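Orlando Betancur has been sorting small parts at Multstead for long enough that he no longer looks at his hands when he does it. He looked at me instead, and kept going, while I asked him what he made of the arm.

"They told us it would take the boring part," he said. "Fine. Which part is that? I've been waiting since May to find out."

Multstead packs kits for schools and hobby shops, 696 different ones by the company's own catalog. The sorting system comes from a supplier called Kirnent, and before anything moves on the floor it gets worked out in simulation, on a screen in the old break room. A rendered arm, a rendered table, a few colored blocks and bars. Betancur was shown it on his first day of what the company calls retraining.
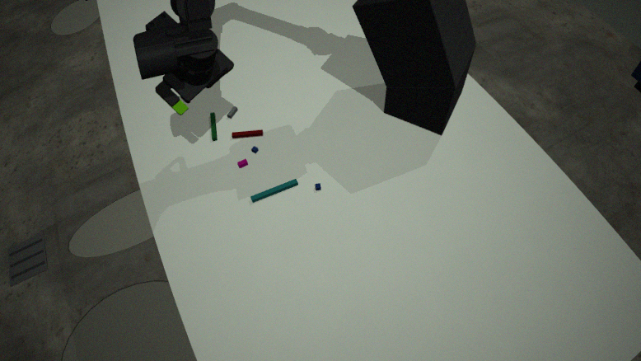 "Look, it's clean in there," he said. "No dust, no box that got crushed on the truck. Our tables don't look like that at six in the morning."

Abelardo Rivadeneyra, who runs the changeover, doesn't dispute it. He says a simulated table costs nothing to mess up, and that the software can try a pick 1,000 times before lunch. I asked how many of those picks carry over to a real bin. He said that was being measured. I asked by whom. By Kirnent, he said.

So the company selling the arm is also grading it. Rivadeneyra didn't like it put that way. "We see the reports," he said. "We can ask questions."

What has changed so far is easier to pin down. The morning shift has three fewer sorters than it had last year – moved to shipping, according to Rivadeneyra, though Betancur says one of them quit within weeks. The people who stayed now spend part of the day labeling failed picks, a job that didn't exist before and pays the same as the old one.

"I tell the computer it dropped something," Betancur said. "Then I pick the thing up. Before, I only had to pick the thing up."

Rivadeneyra calls this a transition period. I asked when it ends, and he said the contract has a review in it but he couldn't share the date.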